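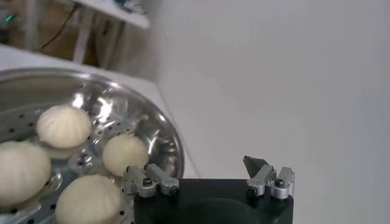 How many times do you have to show a robot arm a kitchen job before it can manage alone?

For a simple move, such as lifting a bun from a steamer to a plate, we plan on 100 good demonstrations and then see what is still going wrong. A job with a lid or a cloth in it needs more. Bad demonstrations don't count towards the total, so the tips below are mostly about not making them.

Setting out

Put everything where both grippers can reach it without crossing. We keep the steamer in the middle, the lid flat on the left and the plate on the right. Try the furthest reach slowly before you record anything. If an elbow locks or a wrist runs out of turn, move the plate and not your habits.

Run the cables so that they hang in a loop with some slack. A tight cable tugs the wrist at the end of a reach and you will correct for it without noticing, and then the arm learns your correction.

Practise with the steamer switched off and cool. Keep the plate a little way in from the edge of the table.

Guiding by hand or by remote

Guiding by hand means holding the arm and pushing it through the job. It is good for finding the right angle over a bun, and a beginner can do it within minutes. The trouble is that your own hands and sleeves get into the camera view, and they won't be there later.

With the remote handles you stand back and the arms copy you. It takes longer to learn – Sota Kobori reckons five sessions before the shaking stops – but the recordings are cleaner. We use hand guiding to plan a move and the remote to record it.

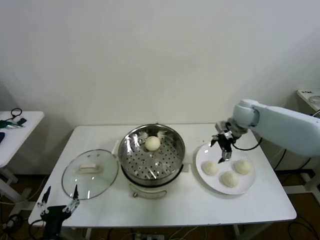

Tuvbridge Workshop Club – Teaching Arms Group

Picking up soft food

Come straight down. A gripper that arrives at a slant pushes the bun along before it closes. Stop just above, check both fingers are clear, then lower and close.

Close only as far as you need. Watch the sides of the bun: when they start to dent, stop there. If you squeeze too hard, finish the move, mark that recording as spoiled and do it again. Stopping halfway leaves you with a file that has no proper end.

Start with the bun that has the most room around it. Leave a gap between buns when you set them in the basket, wide enough for a finger on each side.

Letting go matters as much as picking up. Lower until the bun touches, open, wait for a moment, then lift. People rush this and drag the bun across the plate.

Change things a bit between goes. Turn the basket, shift the plate by a hand's width, put the buns in a different pattern. If every go is the same, the arm will only manage that one layout.

Keeping your hand steady

Rest your forearms on something. Three short spells with a break between them beat one long one. Genji Ueda looked back through 146 of our recordings in September, and most of the ones he threw out came from the end of a long spell.

Wipe the fingertips between goes. Dough sticks to them and the next bun comes up with the gripper when it opens.

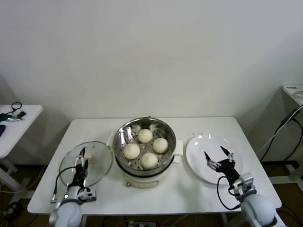

Wakana Maruyama would add that both arms should begin each go from the same resting place, well clear of the food, and that you should return them there before you stop the recording.

Page last changed 11/3/23

Comments

Zoltán Takács
We had the dragging problem with dumplings. Waiting before the lift fixed most of it. Do you record the lid as a separate job?

Mio Kubo
Yes, separately. Lid off first, saved as its own set, then the buns. It is easier to redo one part.

Zoltán Takács
Thanks, will try that – ours is all in one long go at present.

Fujimoto
What do you put on the fingertips for grip? Bare metal slips on anything oily.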